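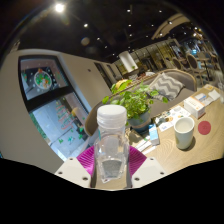 I love a table reset, and ours at Junerstead takes 8 minutes. Start with the drinks! Bottles, cups and mugs go first, lids screwed on tight, straight to the kitchen.
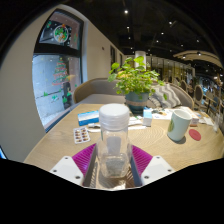
Next come boxes and blister packs. Slide any stray pack back into its own carton, then put the lot up high in one bin (I do this part slowly).

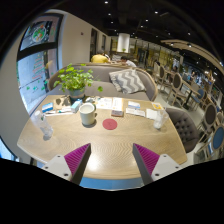
### Papers and coasters

Stack menus and booklets, toss used wrappers, and leave one coaster out for the next mug. Now wipe with the grain, and enjoy all that wood!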